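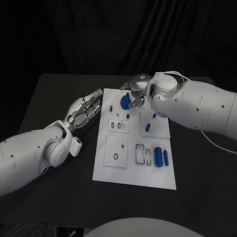
Do you need a five-finger hand to put small parts on a board? For pegs and gears you can get by with a plain gripper, and in my tests the gripper was quicker at nearly everything.

I have been meaning to write this up since April. The robot has a multi-fingered hand on the left arm and a short-fingered gripper on the right, and I left them both on for the whole comparison so I wouldn't have to swap anything in the middle of a session. The hand is from Ollik. The gripper is a Carden, the older one with the domed head and the light ring. If you read my post on the Núñez wrist adapters you know how I feel about swapping tools, and I still haven't found the missing screws.

The task is our usual one: pick up a part, carry it to its place on the board, let go. Pegs, the gear, the cylinders, the clear frames. I gave each tool 60 tries, split across the parts, with the same operator (me) and the same controller settings. A try counted as good if the part ended up in its place and I didn't have to reach in and fix it.

The gripper got 35 good ones on the first full run, which was lower than I expected. Most of the bad ones were the thin cylinders. It grabs them fine, but if it grabs them a little off center they swing when the arm speeds up, and then they come in crooked. I slowed the approach over the last stretch and that helped a lot. I also dropped the wait after closing to 400 milliseconds. I had it much longer before, for no reason I can remember.

The gear is the easy part for the gripper. There is plenty to hold on to, and you can come at it tilted and still straighten it out on the way down. What you have to watch is how deep the fingers go. Too deep and they touch the board before the gear is seated, and the arm stops with a force error. I spent most of one afternoon on that.

The hand is a different story. It can take hold of almost anything, and it is nice to have fingers that wrap around the bigger pieces. But the small pegs were slow going. The thumb has to come in from underneath, and when a peg is already standing on the board there isn't much room for it. I ended up knocking over neighbors that I wasn't even trying to pick. I kept the fingers partly curled on the approach, which was better than coming in wide open, but I never got it close to the gripper's time. 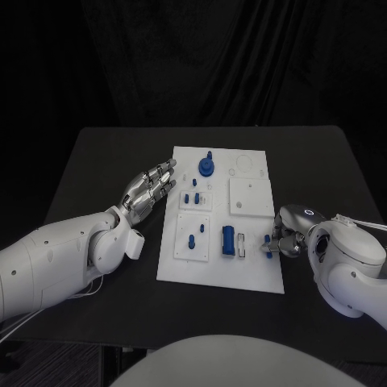 Small blue peg in the gripper, with the hand over the other side of the board.

Cameras next. The head view is good enough for lining up from above, but the tools get in the way of the last bit of the move. The clear pieces are the worst. On a white board a clear frame nearly disappears unless there is a dark line around it, and the detector would lock on to the outline and call it a day. The black curtain behind the table does help, mostly by keeping the background from turning up as extra parts.

On the controller side I ran everything through Pleltus. Iraklis Fragkou sent me his config for two different end tools, and it saved me a couple of evenings. His version assumes both sides report grip force in the same units. Mine don't, so check that before you copy it. The log also fills up at 3000 lines and starts writing over itself without a warning. I lost the first half of a hand run that way and had to do it again.

For now I'm keeping the gripper on the right for picking and placing, and using the hand to steady things and for the larger pieces. I want to try softer fingertip pads on the hand before I give up on the pegs. The pads are on order, and the supplier says two weeks - last time that meant five.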